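Brornitside Hilfe-Forum > Robotik & Automatisierung > Regeln, Normen, gute Praxis

Handgeführte Greifer in Privatwohnungen: welche Regeln gebt ihr euren Leuten mit?

Frage gestellt am 19.05.2022
3336 Aufrufe, 3 Antworten

Hallo zusammen,

ich bin seit Februar bei uns für die Aufnahmen mit den Handgreifern zuständig und soll jetzt ein Merkblatt schreiben. Bisher lief das alles auf Zuruf. Es geht um Greifaufgaben in echten Wohnungen, also jemand führt die Greifer mit der Hand, nimmt Sachen auf, legt sie in eine Schachtel oder daneben, und daraus wird später gelernt. Kein Arm, kein Antrieb am Körper, deshalb meinte mein Chef erst, wir bräuchten gar keine Regeln (ja, genau).

Was mir gerade Kopfzerbrechen macht, sind die Aufgaben mit Kleinteilen und Schmuck. Bei Tassen und Handtüchern ist mir klar, was man darf. Aber eine Brosche mit Steinchen ist was anderes als ein Löffel, und Ketten bleiben ja gern irgendwo hängen. Damit ihr wisst, von welcher Größenordnung ich rede: 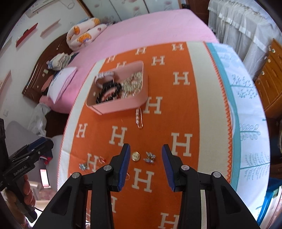 Broschen auf der Decke, Schmuckschachtel offen dahinter, Greifer noch auf.

Meine Fragen wären also:

Legt ihr vorher fest, was auf der Fläche liegen darf und was nicht? Auch Telefone zum Beispiel?
Führt ihr eine Liste der Gegenstände, und wer unterschreibt die?
Wie haltet ihr es mit Text und persönlichen Sachen im Bild?
Und gibt es irgendeine Norm, auf die ich mich berufen kann? Ich habe mich durch ISO 10218 und ISO/TS 15066 gelesen und finde mich da überhaupt nicht wieder.

Danke schon mal, ich freue mich auch über halbfertige Vorlagen!

Antwort 1 (als hilfreich markiert, 34 Stimmen)

Zur Norm zuerst: Da suchst du an der falschen Stelle. 10218 ist für Industrieroboter, die 15066 für den kollaborierenden Betrieb. Bei dir bewegt ein Mensch das Werkzeug. Ich würde das als ganz normales Arbeitsmittel behandeln, Gefährdungsbeurteilung schreiben, einmal unterweisen, fertig. Klemmstellen an den Backen gehören rein, Kabel falls vorhanden, und die Haltung! Über ein Bett gebeugt mit zwei Greifern in der Hand, das merkt man nach einer Stunde im Kreuz. Wir haben bei Jumden feste Pausen eingeführt und das Gemecker wurde deutlich weniger.

Zum Schmuck: Bei uns gilt, dass nur Sachen auf die Fläche kommen, die auf der Liste stehen. Die Liste wird vor der ersten Aufnahme geschrieben und nach der letzten abgehakt, und zwar von zwei Leuten, einer davon wohnt dort. Alles mit echtem Wert bleibt im Schrank, Modeschmuck reicht für den Zweck völlig. Ketten nehmen wir einzeln dazu. Ein Knäuel in der Schachtel ist als Aufgabe zwar spannend, aber wenn dann einer zieht, weil er fertig werden will, hast du hinterher einen abgerissenen Verschluss und eine Diskussion. Also Regel: Spürst du Widerstand, machst du die Backen auf und brichst ab. Der Durchgang wird trotzdem gespeichert und als abgebrochen markiert.

Unterlage am besten eine Decke oder ein Tuch, auf glatten Flächen rutschen Ohrringe weg und du kriechst auf dem Boden rum. Ist mir leider mehr als einmal passiert.

Telefone: bei uns weg von der Fläche, außer man braucht sie zum Starten, dann an den Rand und Benachrichtigungen aus. Wir hatten mal eine private Nachricht lesbar in der Aufnahme, seitdem bin ich da pingelig.

Eine Vorlage habe ich, die heißt bei uns Erudon-Bogen (nach dem Projekt) und passt auf eine Seite. Schick mir eine PN.

Antwort 2 (5 Stimmen... nee, inzwischen weniger)

Mach dir nicht so einen Kopf. Wir haben gar keine Regeln und es ist noch nie was weggekommen. Greifer auf, Greifer zu.

Antwort 3

Sehe ich anders als mein Vorredner, gerade bei Leuten daheim. Ergänzend zum Datenschutz: Einwilligung schriftlich, und zwar von allen Erwachsenen im Haushalt. Vor dem Start einmal durchs Zimmer schauen, was die Kamera alles mitnimmt, denn so ein Weitwinkel sieht viel mehr als nur die Arbeitsfläche. Briefe, Fotos, Medikamente kommen raus. Bei bedruckten Stoffen mit Schrift bin ich entspannt, solange kein Name draufsteht.

Was ich noch ins Merkblatt schreiben würde: Backen und Pads vor jedem Haushalt abwischen. Klingt banal, aber die Pads fassen alles an und wandern von Wohnung zu Wohnung. Wir bei Plattner nehmen dafür einfach ein feuchtes Tuch mit etwas Spülmittel, Alkohol hat unsere Pads spröde gemacht.

Ob du die Aufnahmen nummerierst oder nach Haushalt sortierst, ist Geschmackssache. Ich hatte eine Serie bis Nummer 2044 durchgezogen und würde es heute nach Haushalt machen, beim Löschen auf Wunsch sucht man sich sonst dumm und dämlich.

Kommentar vom Fragesteller zu Antwort 1

PN ist raus, danke! Das mit dem Abbrechen bei Widerstand übernehme ich wörtlich. Mit den zwei Unterschriften muss ich noch klären, wie wir das machen, wenn nur eine Person von uns vor Ort ist.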